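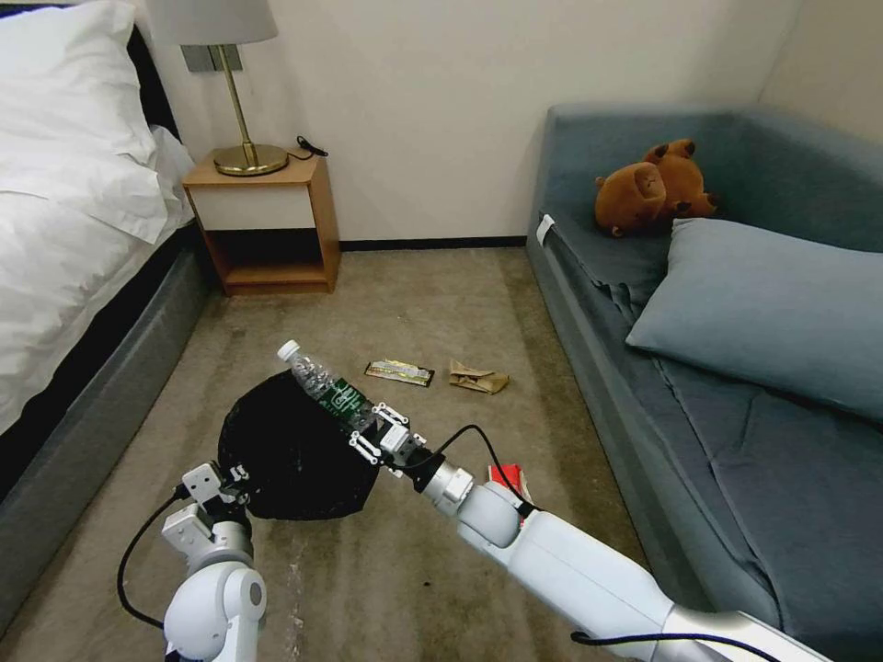 Riterstead, July

The Skjelbred sofa bed by Plalska costs $442, delivery extra, and for that money you get a sofa that is pretty good and a bed that is a matter of opinion. I've had mine for three months in the spare room, which already had a real bed in it. The idea was that families could come to stay and the kids could sleep across the room from their parents. Families have come to stay. I have the candy wrapper on the carpet to prove it.

Color first, because the website is a liar on this point. Plalska calls it "Harbor." On my laptop Harbor was a deep navy. In the room it's a gray-blue, closer to a work shirt that has been through the wash a few hundred times. I've come around to it. It gets along with the gray side of the bed, and it doesn't fight the beige-brown carpet, a carpet that was here when I moved in and has fought everything else I own. If you want navy, ask for a swatch. They send them free and they take forever.

The back is high, higher than I'd pictured, and that's the best thing about it. You can lean your head on it and fall asleep during the day with some dignity. The armrests are low and padded, right for an elbow, a little low for a pillow if you like to lie lengthwise and read. I fixed that with a big pale blue pillow that I bought separately, and now everyone fights over the pillow. There's a small white tag hanging off the front edge of the armrest. I keep meaning to do something about that tag. It would take one pair of scissors and four seconds, so you can see the problem.

Assembly: the instructions say 15 minutes for two people. My neighbor Daniyal Marwat and I are two people, and it took us the length of a ball game plus the postgame show. The frame comes in two boxes, each marked 50 lb., and the second one is the one with the hardware in it, so naturally we opened it last. The bolts are decent. The hex key is the usual soft little thing that rounds off right before you need it, so use your own. Step six shows a bracket going on from the left. It goes on from the right. Plalska's phone support knows this and was very cheerful about it.

Now the bed part. You pull a strap, the seat slides out, the back drops, and you have a sleeping surface 196 centimeters long. (Plalska gives everything in metric except the price.) That's plenty for a child and fine for most adults. There's a seam across the middle that you will meet around your hip. Children don't seem to feel it. My friend Ashok Chaturvedi, who is tall and spent two nights on it with a head cold, felt it and brought it up at breakfast both days. A foam topper takes care of most of it, but then you have a foam topper to store, and the Skjelbred has no storage drawer. The Zinura I almost bought does. The Zinura also has a back that stops at your shoulder blades, and it squeaked in the showroom, so I'd still pick this one.

You'll need floor space to open it. Measure from the wall, then measure again with the thing fully out, then think about where your knees go when you walk between it and the other bed. I had a chest at the foot end and it had to move to the hall, where I now walk into it.

The fabric is a soft weave and it wrinkles. The seat had folds in it within the first week, and you can smooth them out by hand and they'll be back by lunch. If you're the kind of person who minds that, get something in a tighter cloth. As for stains, I've wiped off toothpaste and one grape popsicle with dish soap and cold water, and I couldn't find either spot afterward. The carpet hasn't done as well. The carpet has smudges I can't put a date on.

One complaint about cleanup. The base sits low, with a gap underneath that's too short for my vacuum head and exactly the right height for a gold-and-green candy wrapper. After guests leave I go after it with a yardstick and a black trash bag, and I've found things under there that I'd like an explanation for. Two more inches of leg would have solved this. Plalska sells taller legs. They're on back order.

Who sleeps on it most? A brown teddy bear, who has the back corner and slumps there with the look of someone who has already paid for the room. He's had no trouble with the seam.

A word on the room, in case you're planning one like it: put a lamp where people on the sofa bed can reach it. Mine is over on the nightstand by the big bed, a nice one with a brass stem and a white shade, and it does the sofa bed guests no good at all. They've been using their phones to find the door.

Four stars for the sofa, three for the bed. I'd buy it again at this price, with the topper, and I'd open the second box first.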